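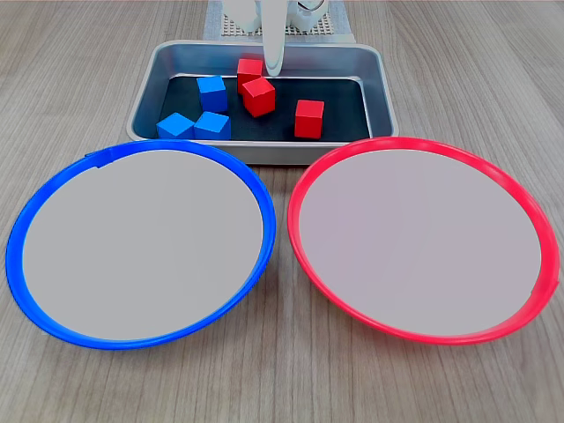 *2 min read*

**12 January 2019, sorting cell, bench 4**

Cell was down when I came in. Nithin had left a note that the arm was closing short on the red cubes and pushing them into the back wall of the tray. Blues were fine. Same program for both, so I started with the tray and left the code alone.

The tray had crept toward the plates. The tape marks from December are worn off at the front corners, and the dark liner had slid along with it. Put the tray back against the long rule, pressed the liner flat and re-taped all the corners. Used the cloth tape from the Gilport box this time. The clear stuff lets go when the bench gets wiped down.

Wiped the finger with alcohol and checked the tip for play. A little side movement, so I took up the screw at the root. It needed less than a quarter turn. Don't go further than that or it binds on opening.

Re-taught the approach point over the tray, 3 mm higher than before. The old height was set with the thinner liner, and So-ying says that one is gone for good. Saved as a new point. Old one is still in the list under Amin, please leave it there until Venkatesh has looked at it.

Start layout for the test is all six cubes on the liner, three blue to the left, three red from the middle to the right, both plates empty. Blue goes to the blue rim, red to the red rim. I put two reds close together near the back wall on purpose, as that was where it was failing.

Ran 15 cycles at low speed. One miss on the rear red, none on the blues. The miss was my placement, too tight to the wall for the finger to get behind it. Have not run it at full speed.

Still to do:

- Order tape and a spare liner from Hollthorpe
- Grease at 500 hours, Shobha has the log
- Ask Tsehay if the plates can be pinned, they drift a bit when the bench is bumped
- Full speed run with Nithin at the stop button

Cell is left powered, arm parked, key in the drawer.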